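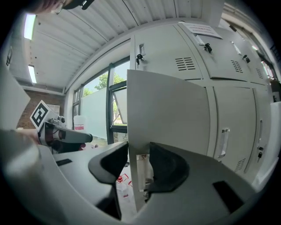
Last changed in June, by Liam Fairclough

Home Guides Town County State Voting Contact

How to send a written comment on a public health proposal

When the county wanted to cut the evening hours at the Stotstead clinic, I had three neighbors ask me in the same week how you go about telling somebody you don't like it. I gave each of them a slightly different answer, and one of my answers was wrong (sorry, Anna). So I sat down and worked out the whole process properly, and this page is the result. It's written with our county in mind, but most counties and plenty of state agencies work in much the same way, and you should be able to follow along wherever you live.

You don't need to be a lawyer or a nurse, and you don't need to have done this before. If you can write a letter to your aunt you can do this, and it'll probably take you less time than the letter to your aunt.

Step 1. Find the actual proposal

Start with the notice itself. A newspaper story or something your brother-in-law shared will do to tip you off, but you want the real document in front of you when you write. Go to the county website, look for "Public Notices," and search by subject. If the search box gives you nothing, and ours often gives you nothing, call the clerk's office in Konetville and ask them to read you the docket number over the phone. They're friendly, and they pick up much faster before 10 a.m. than they do after lunch.

The clinic hours proposal was docket 687. Whatever number yours has, write it down somewhere you won't lose it. I put mine on the refrigerator.

While you're on the page, look for a file called something like "supporting materials" or "staff report." People skip this one, and I understand why, since it tends to be long and gray and full of tables. Skim it anyway. The reasons for a change are usually in there, and it's a lot easier to answer a reason once you've read it. In our case the staff report said the clinic had 3,953 visits last year and gave a breakdown by hour, and that breakdown ended up being the most useful page in the entire packet.

Step 2. Check the deadline, then check it again

Our county leaves comments open for 20 days, counted from the day the notice is published. That is the publishing date and has nothing to do with the day you heard about it, so you may have already used up a good part of your time. The closing hour matters too. Some offices take comments until midnight and others stop at 5 p.m., when the front desk goes home. If you're mailing a paper copy, ask whether it has to be postmarked by the deadline or has to be sitting in the office by then. I've seen it done both ways – sometimes by the same office in different years.

Step 3. Decide on one main point

I struggle with this one myself, as anybody who has read my other guides will know. You'll sit down with six complaints and want to include all of them, plus the one about the parking. Try to choose the one that you know the most about from your own life, and let the others go or give them a sentence each near the end.

For a health service, good points tend to be quite plain. How do you get there? What hours do you work? Where would you go if this place were closed, and how long is the drive? A neighbor of mine wrote that her shift in Hebden ends at six and the clinic would now close at five-thirty, and she'd have to lose a half day's pay every time her son needed his inhaler prescription looked at. It was four sentences long and I thought it was terrific.

Step 4. Write it

Put these at the top:

Your full name
Your town (a street address is optional here, but check your own notice)
The docket number
Whether you support the proposal, oppose it, or want it changed

Then write your comment in ordinary words. Say who you are, say what the change would mean for you, and say what you'd like them to do. Do be specific in that last part. "Please keep the clinic open until 8 p.m. two nights a week" gives the staff something they can cost out and talk over, and "please reconsider" leaves them guessing.

The online form at our county cuts you off at 200 words. It doesn't warn you, either, it simply drops the rest, so write your comment somewhere else first and paste it in once it fits. If you need more room, email or paper comments have no limit that I've been able to find. Still, I'd keep it to a page.

A few words about tone. You're allowed to be upset, and you can say so. But the person opening the mail didn't write the proposal, and all of it goes in the public file, where your dentist and your old history teacher can read it. Leave out anything medical that you wouldn't want them to know. You can say "a family member with a long-term condition" and leave it there.

Step 5. Send it and keep a copy

If you use the form, save the confirmation page. If you email, put the docket number in the subject line and ask for a reply saying it arrived. If you carry it in by hand, bring two copies and have the clerk stamp both, then take one home with you. The stamp is free.

Step 6. Look for the response

After the comment period closes, the staff put together a summary with their answers. It goes up on the same page as the notice, usually a week or so before the vote. Read through it and see whether your point made it in. If it didn't, you can still bring it up in person at the hearing, where each speaker gets three minutes. I have a separate guide to speaking at hearings, and it's a bit longer than this one, I'm afraid.

If the clinic is in the Anetti district

Anetti runs its own health district and the county clerk can't take comments for it. Send yours straight to the district office, on paper or by email. They don't have an online form yet. Everything else on this page works the same, except that their notices are posted at the library before they show up on the website, so stop in there first.

If you spot something out of date, write to me through the contact page and I'll fix it when I get a free evening.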